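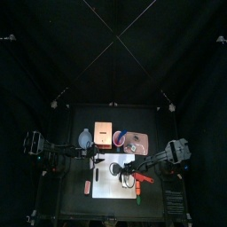

A reader in Rirkside wrote to me in February that regional fashion weeks are a waste of public money, and that if a label is any good the buyers will come to it. I have heard the same view at every show I have covered, and I think it is wrong.

Take Omden. The town put 2000 dollars toward its first runway weekend, and seven labels signed up. Most of them sew in rented rooms and sell online. None could pay for a showroom in New York, and buyers do not drive out to look at one rack of coats. They will drive out for seven racks. The hall had 400 seats and most were taken on the second night.

Harms, which makes plain wool outerwear, left with orders from two stores. Amwood left with none, but it got an hour with a buyer who explained why its pricing does not work for retail. A small label rarely gets that kind of advice for free.
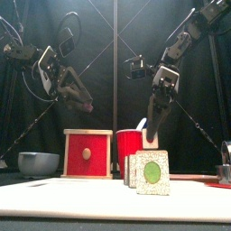
Two robot arms over a white tabletop.

My complaint is with the format. Regional shows copy the big cities too closely, with late starts, a guarded front row and clothes that will not be in stores for six months. People in Omden wanted to buy what they saw that night and could not. Put a rail by the door, take cards, and let the labels go home with some cash. The town should fund it again next year on that condition.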